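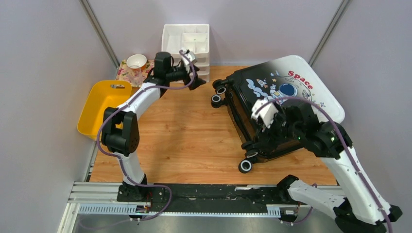
The dishwasher is in! Well, it's in the building, it's standing on its own feet in the back kitchen and it has a plug, so I'm calling it in. I've been going on about it since the beginning of September and I'm sure anyone who reads this diary is sick of it, but after four years of washing cafe dishes in a three-bowl sink I feel I've earned a few pages. It's an undercounter Drirham, stainless, door pulls down at the front, and it came on a pallet so big that the driver had to take it around by the alley. Before it could go anywhere I had to empty the whole wall of shelving it was going to replace, and that meant finding homes for all the small stuff - piping tips, thermometer batteries, the good peelers, lids that fit nothing. I've decided on a white plastic drawer organizer standing against the back wall, same as the one in the picture, and a yellow plastic basket for whatever I can't face sorting. I know what will happen to the basket. I'm getting one anyway.

So, the money part, so I have it written down somewhere. The first quote was from Bralholm and it was $2728 with delivery, and that was before the drain pump, which we need because our floor drain is higher than you'd like. I nearly said yes on the phone because the man was so nice. Then Josée (Lavoie, from the pie shop, I've written about her before) told me to call Magesa and ask what they had sitting in the warehouse with a dented side panel. A dented side panel! I'd never have thought of asking that. They had the Drirham for $2290, pump included, and the dent is on the left side where it goes up against the prep fridge. I had to hunt for it when the plastic came off. It's a dimple. Someone leaned a hand truck on it, is my guess.

The electrician was another $449 for the new circuit. I moaned about that to everybody who came in for coffee that morning, and then he worked through his lunch and wouldn't take a sandwich, and I felt bad and gave him a whole lemon loaf to take home. I think I came out behind on that deal but he was very pleased.

Kiprono is doing the plumbing this week. Kiprono Nyaga put in the hand sink when we opened and I wouldn't let anyone else near our pipes now. He came by today to measure and spent a long time on the floor with a flashlight making unhappy noises. The old shutoff valve is seized, so that gets replaced too, and he wants an air gap on the drain line that the inspector will be able to see without moving anything. He also asked me what I was planning to do about hardness. I said what hardness. He looked at me for a bit and then ran some water into a little tube with drops in it and showed me the color, and apparently we are washing our dishes in liquid chalk. Which explains the kettle.

That means a softener cartridge. Gravach makes one that sits on the floor beside the machine, and I've ordered it, and it won't be here till next week, and he won't hook up the machine without it. He's right, I suppose. Josée ruined a heating element in her first year by not bothering. But oh, it's hard to have it sitting there shining at me while I stand next to it with my arms in the sink. I dried off my hands after the lunch rush and opened the door and slid the rack in and out a few times, just for the feel of it.

Racks! I spent most of last evening on racks, with the catalog on my knees and the TV on. The machine comes with one peg rack and one flat rack and a cutlery cup. I thought that would be plenty. But our soup bowls are those wide shallow ones and they won't stand up between the pegs, they tip over forward and lie on each other, and then of course the insides don't get washed. I tried them every way around. Backwards works if you skip a row, so you lose half the rack. There's an open rack with a taller wall that's supposed to be made for bowls, and there's also a thing called a tilted bowl rack that costs twice as much. I'm going with the plain open one and seeing how it goes. For the mugs I'm getting the compartment kind, and I need to take a mug to the store and try it because the sizes in the catalog are outside measurements in one column and inside in the other and I never did work out which was which.

The glasses are a worry too. I asked the girl at Magesa if the tall iced tea glasses would clear the wash arm and she said "they should," and I wrote that down with the time of the call. We'll see.

Detergent I'm less excited about. It has to be the liquid kind, fed by the machine's own pump, and rinse aid in a separate jug with a blue tube. You mustn't mix up the tubes. I've already put tape on both of them with big letters, and I've written it on the wall as well, at the height where I'd be looking if I were kneeling down and tired. The jugs need somewhere to stand that isn't the floor, so I've cleared the bottom of the dry goods rack, which pushed the flour bins out, which pushed the big stockpot out, and the stockpot is now living in the office on my chair. I did the invoices standing up.

Other things from today. We sold out of the leek and potato before one. I'd only made the small pot because yesterday I threw half of it away, so there you go. Takeout is still most of what we do, and I went through the last of the paper bowls and had to dig out the old ones with the lids that pop off if you look at them wrong. More are coming. I do wonder some days about spending this much on washing real plates when half the town is eating out of paper on a bench, but the tables by the window have been full every lunch this week and people keep telling me how nice it is to hold a proper cup again. And I can't go through another winter with my hands like this. I bought the thick hand cream, the kind in the tin, and Josée says to put it on under the gloves. I tried that and couldn't get the gloves off.

I sat down tonight and wrote out how closing will go once it's running. Scrape, spray, rack, wash, leave the rack out on the landing table to dry, don't towel anything. Drain it last thing, lift the filters out, rinse them, leave the door open a crack overnight. I've taped that up too. There's getting to be a lot of tape. The landing table is the old bread table with the legs cut down, and it wants another coat of oil on the top before it has wet racks standing on it. If the weather holds I'll carry it out into the alley and do it there, it stinks up the place otherwise.

Put aside $400 for the plumbing and the racks together. I'll be over on that, I can feel it, but I've said a number now and I'm going to try. Kiprono is back first thing tomorrow for the valve, so water off until nine, so I have to fill the urns and both big kettles before I go up tonight. Going down to do that now.

Posted 6 October 2020 | Contact | Copyright, all rights reserved | Back to top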